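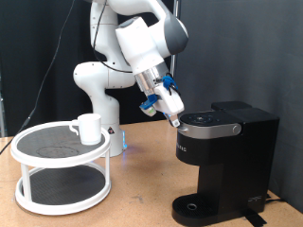
*Fig. 3. Single-serve coffee maker: lid with round control panel, reservoir at the back, drip tray in front.*

## 3. First Use

Set the coffee maker on a level surface before you start.

1. Unplug the cord and wipe the outside of the body with a damp cloth.
2. Lift the reservoir off, rinse it, and fill it with cold water to the MAX line.
3. Press the reservoir back down until it sits flat.
4. Slide the drip tray in as far as it will go.
5. Stand an empty mug on the grate. Use one that holds at least 10 ounces.
6. Plug in the cord and close the lid. Do not insert a pod.
7. Run one full cycle on the largest cup setting and pour the water out.
8. Repeat step 7 two more times.

**Note:** Descale after every 40 cups with Medve powder, part no. 463. Fill the reservoir with fresh water and run three rinse cycles afterward.

**Caution:** Steam and hot water can burn. Keep the lid closed until the cycle ends.

**Caution:** Never put the body or cord in water. Wash the drip tray by hand.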